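The Long Room at Darach
Photo gallery, posted July 3, 2021

Darach reopened its upstairs dining space this summer, and these pictures show how it is set up for simple table meals. The room is one open floor with the kitchen kept separate. Renovation work was handled by Tulside, and the checkered cloths came from Urkau.
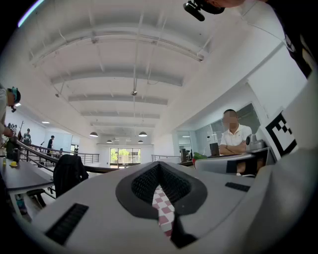
White beams, dark dome lamps and the big window at the far end, with trees outside.

The old ceiling was taken down to open up the room. The pipes were left showing and the lamps were hung over the floor where the tables go. Cloths are changed between bookings and washed downstairs. Plates are plain so that they can be replaced easily, and the same style is used in the Cadwaladr rooms across the yard.

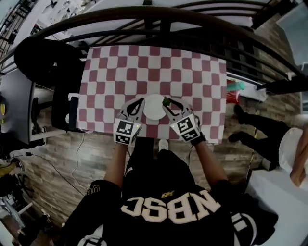
Can the room be rented for a private meal?
The room is open to private groups in July, with a minimum booking of 3 hours. Tablecloths and plates are included, and food can be ordered from the kitchen or brought in.

Bookings are taken at the front desk. A deposit is due 2 weeks before the date.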